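Phone Tips for People With Messy Hands
By Phong Tạ

Every recipe I own lives on my phone, so the phone has to work in a kitchen where my fingers are mostly butter. A few settings help.

Keep the screen awake. Under display settings, stretch the sleep timer as far as it goes. Mine used to go dark after 30 seconds, always at the line that says how much salt. Put it back afterward or your battery will be dead by dessert.

Let it read to you. Most phones will speak the page aloud if you dig through the accessibility menu. The voice has no idea what a roux is, but it soldiers on.

Name your timers. I once had 12 running at the same time, all called Timer, and lost a tray of rolls to the confusion. "Rolls" is a better name.

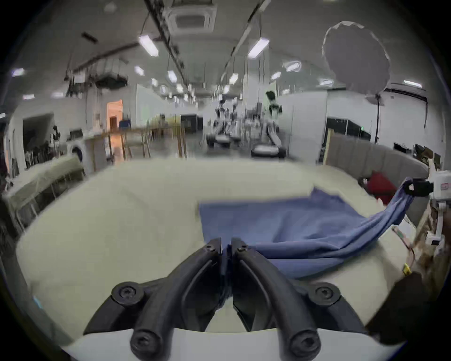
Blue cloth on the tabletop.

Turn off touch while the timer runs. Some phones bury this under guided or pinned mode. A floury knuckle can otherwise send your aunt 38 thumbs-ups.

Clean the glass with a barely damp cloth, screen off, case removed. Skip the window spray. Dry the edges before you put the case back on, and wash the case in the sink if it's plain silicone.

Take screenshots of the recipe. The page you bookmarked will move or grow a pop-up, or you'll have to scroll past 1,000 words about somebody's trip to Guldale to find the oven temperature. I keep 147 of these in an album called Dinner. I have cooked maybe nine.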